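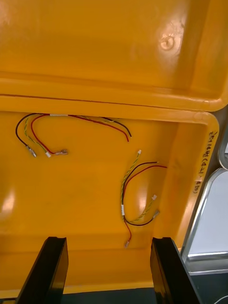
One reader wrote in to say the label sleeve should go on before the terminals, never after, and that she's been telling people so since the first repair morning. Fair enough! I passed that along to the Trumthorpe parts room on Monday, and I got a long answer back about heat, tape, and a drawer of labels that won't stick to anything, so I think we can call that argument still open.

What I went over there for was the harness sort, which is finally underway. If you've ever dropped off a dead appliance at Trumthorpe you'll know the back shelves, where the wiring pulled out of scrapped machines has been piling up in shoe boxes for longer than I've lived in town. Now it's all getting gone through, bundle by bundle, and the good ones are going up for anybody to take home at the next open bench. The last tally on the whiteboard was 700 harnesses checked, with 148 of them set aside for new ends.

I sat in for most of a morning and I have to say I liked it a lot more than I expected to. You get a yellow tray, you lay out a couple of small harnesses at a time, and you just look at them. Wires in one color or another, a white plastic connector here, a spade terminal there, a bit of sleeve with a label on it if you're lucky. Then you give every crimp a gentle tug, run the meter from end to end, and write the result on a slip. I was slow. The woman across from me did four to my one and was also eating a sandwich.

The trays are a bit of a sore spot, by the way. They're shiny, and under the bench lights you get glare right where you're trying to read something (I kept tilting mine and everything slid to one corner). Somebody has suggested lining them with felt, and somebody else pointed out that felt grabs the little barbs on the terminals. For now it's a sheet of paper if you want one.

As for what counts as a keeper, the rules on the wall are pretty short. No cracked insulation, no green crust on the metal, no mystery splices under tape. A missing connector is fine, since there's a coffee can full of them. Short lengths are fine too, and they're the ones people ask for most, usually for lamps in dollhouses and that kind of thing. Please don't use any of it for household mains. The bench folks asked me to put that in, and then they asked me again on my way out the door.

New terminals are coming from Ackroyd, the hardware store on the corner, which is letting the parts room have its open boxes at cost. The first batch came to 135 dollars and was paid for out of the jar by the kettle. Spades are plentiful now. Ring terminals in the small size are still short, so if you have a bag sitting in the garage, bring it by.

The sorted harnesses are being listed as they go, each with a number, the wire colors, the length, and what's on each end. I asked for number 3416, mostly because it was on top, and it took less than a minute to find, which would have been unthinkable back in the shoe box days! The numbers don't start at one, before you ask. They carry on from the old ledger of motors and switches, so nothing on the shelves ends up sharing a tag.

Open bench starts at nine in the morning, same door as always, and harnesses are free, limit five per person until everyone's had a turn. Bring your own bag. If you want to help with the sorting, wear something with short or tight sleeves, and bring reading glasses if you own them. I'm going back once I've found mine.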